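3.2 Yellow surfaces at close distance

The second part of our study considers how the color of an object is kept or lost when it is seen from very near. We selected yellow items because in our earlier work at Kiani this color gave the largest disagreement between readers.
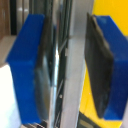
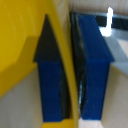
Figure 2. Close views with yellow and blue in both.

For the comparison we used 1,089 close views, and 200 of them were judged a second time after a pause. Two readers worked separately and wrote one color name for each yellow area, without seeing the answer of the other. They were free to use everyday names such as mustard or ochre. The list of names was taken from the Gesex color sheet, which we shortened, as many of its names were not known to our readers.

A difficulty appeared with shadow. When a part of a yellow surface is in shade, one reader often gave it a separate name, while the other considered it the same yellow. We decided to accept both answers, but to mark them with a different code in the Vomov table. The same rule was applied to pale highlights at the border of an object. Views in which no yellow area could be separated from its background were left out of the agreement score, and they are treated in Section 3.3.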